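把零碎小东西和杯子都安顿好:我家这几年慢慢摸出来的一点收纳心得

写在前面:上个月贴了那篇讲冰箱门的,好几位读者来问抽屉里的小东西怎么办,袜子怎么办,丝带怎么办,还有人问杯子怎么收才不磕口。我本来想分三篇写,后来想想,这些事在我家都是同一个下午一起做的,拆开了反而说不清楚,就合在一起写吧。篇幅有点长,您可以泡杯茶慢慢看,或者直接翻到自己要的那一段。

一、先说地方

我整理小东西从来不在桌上整理。桌子看着方便,可是桌上总有别的东西,电费单子啊,孩子的橡皮啊,剥了一半的橘子啊,东西一倒出来就混成一锅。我喜欢把地扫干净,拖一遍,等地干透了,把分格盘和要收的东西统统放到地上,人坐个小垫子,慢慢弄。膝盖不好的朋友可以搬一张矮凳,别硬撑着蹲,蹲久了站起来眼前发黑,我吃过这个亏。

地上整理还有一个好处,东西掉了也就是掉在地上,滚不远。要是有毛线头、纸屑、剪下来的标签,最后一把扫走就行。家里铺地毯的,建议垫一条旧床单,收工的时候四个角一拎,到阳台上抖一抖。

光线也要紧。我一般挑上午十点以后,窗帘全拉开。深蓝和黑的东西在灯下根本分不出来,我先生有一双袜子就是一只蓝一只黑,穿了整整一个冬天,到五月换季的时候才发现。

二、分格盘怎么挑

分格盘这东西,五块钱的有,一百块的也有,我两种都买过,用下来差别没有价钱差得那么多。要紧的是下面这几样。

格子要长。很多人爱买小方格的,觉得格子多就能装,其实小方格只能放纽扣和别针,卷起来的布啊、带子啊、袜子啊,都要长条形的格子才躺得平。中间有一道长隔断,两边再各自分开的那种最合我心意,左右两排可以放两类东西,家里人一看就明白,不用贴那么多标签。

边要圆。盘子四个角要是尖的,抽屉拉进拉出,时间长了会把抽屉内壁刮出印子。圆角的还好洗,抹布一转就过去了,角落里不积灰。

颜色要浅。这一条是我的朋友Mihret Assefa教我的,她在菜市场后面开了一间改衣服的小铺子,针头线脑比谁都多。她说深色的盘子好看是好看,掉一根黑线进去一年都找不着。浅粉、米白、浅灰都好,脏了看得见,看得见才会去擦。

尺寸一定要先量抽屉再买。量的时候量里面,别量外面,还要记得量高度!我有一回高高兴兴抱了盘子回家,长宽都刚刚好,就是高了一点点,抽屉关不上,最后那个盘子拿去种了葱。

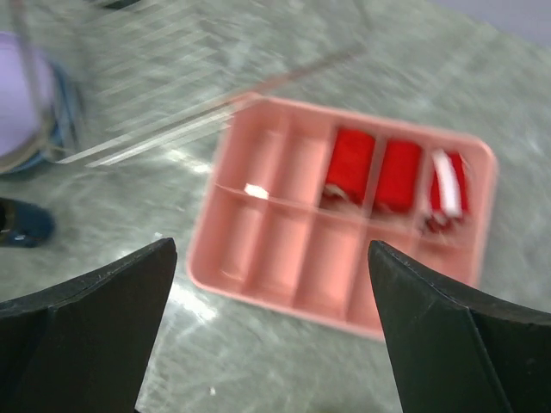
说到装东西,我的规矩是同色的放在一起,同一排挨着放,一格只放一卷。红的就排在红的旁边,蓝的另起一排。有人会说那多浪费地方呀,一格明明能塞两卷。可是塞了两卷,拿的时候就要用指甲去抠,抠出一卷来,另一卷也跟着散了,到头来还是乱。一格一卷,手指头一捏就出来,放回去也不费劲。家里有老人和小孩的,更要照着这个来。

还有一点我想多说两句,就是不要怕空着。分格盘刚买回来,总有人忍不住要把每一格都填满,好像不填满就亏了似的,于是旧电池也放进去,过期的优惠券也放进去。千万别!空格子是留给以后的东西的。您今天收完了还剩下半盘空位,那是顶好的事情,说明往后添一点新的进来,用不着重新折腾。我家的盘子平时总要空着一半上下,心里很踏实。

三、怎么卷才不散

卷布、卷带子、卷袜子,手法大同小异,我一样一样说。

小块的布,比如手帕、餐巾、做拼布剩下的布头,先铺平,用手掌从中间往两边抹一遍,把折痕抹开。两条长边往中间折,折到宽度比格子的长度短一指头,然后从短的一头开始卷。开头那一圈要卷紧,后面可以松些。卷完了,收口那一边朝下放,靠它自己的分量压住,不用皮筋。皮筋放久了会发黏,粘在布上很难弄下来,我有一条很喜欢的餐巾就是这样毁掉的。

丝带和布带,最好找个芯子。用完的线轴、剪短的硬纸筒都行。带尾用一小截纸胶带粘住,或者用珠针别一下,针尖记得往里藏。要是带子上本来就有一条纸签,写着宽度和长度,先别急着撕,转到侧面朝外,以后补货的时候照着买,省得您站在店里对着一墙的红色发愁。红色这东西真是奇怪,在家里看是一个样,到了店里看全都像,买回来又全都不像。

袜子嘛,两只叠齐,从脚尖往袜口卷,最后不要翻过来包成球。包成球袜口会松,穿不了多久就往下掉。松松地卷好放进格子里,格子的墙就替您把它夹住了,这也是用分格盘的一大好处。

毛线的东西不要卷太紧,丝绸的东西不要和粗糙的东西放一格,白的东西下面垫一张白纸。樟脑丸我是不放的,气味受不了,我放一小包晒干的薰衣草,或者晒干的橘子皮,橘子皮要晒到一掰就脆才行,不然会发霉。

四、盘子本身也要洗

塑料盘子用久了,格子底下会有细细的灰和线头,隔断顶上也爱落小纸屑。平时用干的旧牙刷刷一刷就够了。每逢换季,把东西都拿出来,盘子泡在温水里,加一点洗洁精,五分钟就好,别用太烫的水,烫了会变形,变了形放进抽屉就翘着一个角,怎么看怎么别扭。

要是有黏黏的胶印,抹一点食用油,等一会儿,再用洗洁精洗掉。钢丝球不要碰它,刮花了的地方更爱藏脏。洗完倒扣着晾,斜靠在墙边也行,一定要等里面干透了再放布,这一步急不得。我一般是上午洗,吃过晚饭再装,中间什么也不干,坐着看会儿电视,也算是给自己放个假。

五、轮到杯子了

说完抽屉,说说杯子。我家的杯子不多,可是个个都有来历,有两只是在Akthorpe的陶器集市上挑的,一只是Nahom Kumsa搬家的时候送的,他嫌重,我倒是喜欢重的,捧在手里有着落。

陶杯最容易坏的是口沿和把手。口沿薄,一碰就缺;把手是后来粘上去的,接的地方最吃力。所以我收杯子的时候有几条老规矩,大家听听看合不合用。

第一,不叠。叠起来省地方,可是上面那只的底正好磨着下面那只的口,釉再好也经不住天天磨。实在要叠,中间夹一块折好的薄布,或者一张厨房纸。刚才第三段里讲的那些小布头,这时候就派上用场了。

第二,拿杯子要托杯身。很多人习惯只捏着把手把杯子提起来,空杯子还好,装满了热汤热茶,所有的分量都挂在那一小块地方。一只手扶把手,另一只手托住杯身或者杯底,养成了习惯就不觉得麻烦。尤其是那种把手短短小小的,手指伸不进去,只能从两边夹住的,更要多托一把。

第三,擦杯子的时候可以让它躺下来。我擦杯子内壁和杯底的时候,会铺一条厚毛巾,把杯子侧放在上面,口朝着自己,这样里面有没有茶渍一眼看得清楚,也不用把整只手硬塞进去转。深色釉的杯子特别需要这么看,竖着放往里瞧,黑洞洞的,茶垢积了一圈都不知道。侧着放要防它滚,毛巾两边卷起来一点,做个小窝,杯子就老实了。
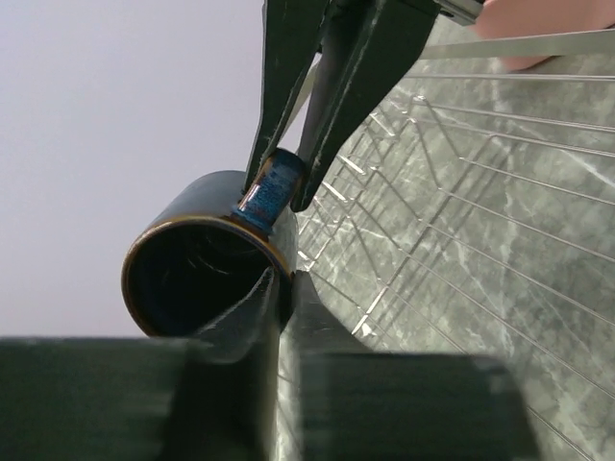

侧躺的深色釉杯,口沿一圈棕色,蓝色部分带着斑点

第四,茶垢怎么去。浅的茶垢,小苏打加一点点水调成糊,用软布蘸着转圈擦,擦完冲干净。深的茶垢,倒进温水,放一勺小苏打,泡一个晚上。五百毫升的大杯子放一勺半,三百毫升的放一勺,不必那么准,差一点没关系的。口沿上如果有一圈颜色不一样的釉,用软布轻轻过一遍就好,别用百洁布粗的那一面来回搓。有金边银边的就更要当心,那个是会掉的,掉了补不回来。

第五,冷热不要太急。冬天的早晨,杯子冰凉冰凉的,一壶开水冲下去,您就听吧,有时候会有很轻的一声“叮”,那就是裂了。先倒一点温水进去晃一晃,倒掉,再冲开水。我婆婆冲了一辈子茶,每次都先烫杯子,我年轻的时候嫌她啰嗦,现在我比她还啰嗦。

第六,柜子里怎么摆。常用的放在眼睛平视的那一层,口朝上放,天天用不怕落灰。不常用的放高处,口朝上,上面盖一块布。有人喜欢倒扣,我不大赞成,一来口沿一直压着柜板,二来里面的潮气出不去,过一阵子打开闻着有一股味道。把手统统朝一个方向,朝右手边,左撇子就朝左手边,拿的时候顺手,也不会互相勾着。杯子和杯子中间留一指宽。

第七,搬家或者换季收起来的杯子,杯子里面先塞一团软纸,把手外面单独绕一圈,再整个包起来。很多人只包外面,把手那里是空的,一压就断。包好了竖着放进箱子,不要平躺着一层一层压。箱子外面写清楚是杯子,字写大些,写在侧面,箱子叠起来以后只看得见侧面。

六、把两件事放在一起做

为什么我说这些都是同一个下午的事呢?因为时间正好岔得开。杯子先泡上,去洗分格盘;盘子晾着,回来擦杯子;杯子擦完了摆着透透气,就坐到地上去卷布卷带子,等盘子干了往里一放,天也差不多黑了。中间还能烧一壶水,用刚擦干净的杯子喝一口热的,那个滋味很好!

要是您时间不多,那就一次只做一只抽屉,或者一次只擦两只杯子。我见过太多人,把全家的抽屉一口气倒在地上,做到一半累得坐着发呆,最后统统又扫回去。慢慢来,今天一格,明天一格。

七、读者来信里问到的几件事

有位住在Sterier的读者问,抽屉太浅,放不下分格盘怎么办。可以用鞋盒盖子,自己剪硬纸板做隔断,纸板和纸板中间各剪一道口子,插在一起就立住了。不好看,但是合用,而且不心疼。等您用顺了,知道自己要几格、要多长,再去买现成的也不迟。

还有位读者说,她家的猫专门爱把卷好的带子叼走。这个我也没有什么好办法,抽屉关严吧,或者在柜子把手上挂个小铃铛,至少您能听见。

又有人问分格盘能不能放厨房,装筷子架、茶匙、封口夹。能的,只是厨房里油气重,一个月要洗一回。装过布的盘子就不要再拿去装茶匙了,分开用,颜色最好也不一样,粉的归房间,白的归厨房,家里人不会弄错。

杯子的把手要是已经松了、裂了,请不要再拿来喝热的。粘胶的杯子拿去装笔、装牙刷、插一枝小花都很好,我窗台上就有一只,插过薄荷,也插过葱花,眼下空着。

下一篇想写写Yimer寄来的那一大包旧毛巾,怎么裁,怎么锁边,裁剩下的角料做什么用。要是您手头也有旧毛巾,先别扔,洗干净晒好了放着等我。

2020年12月31日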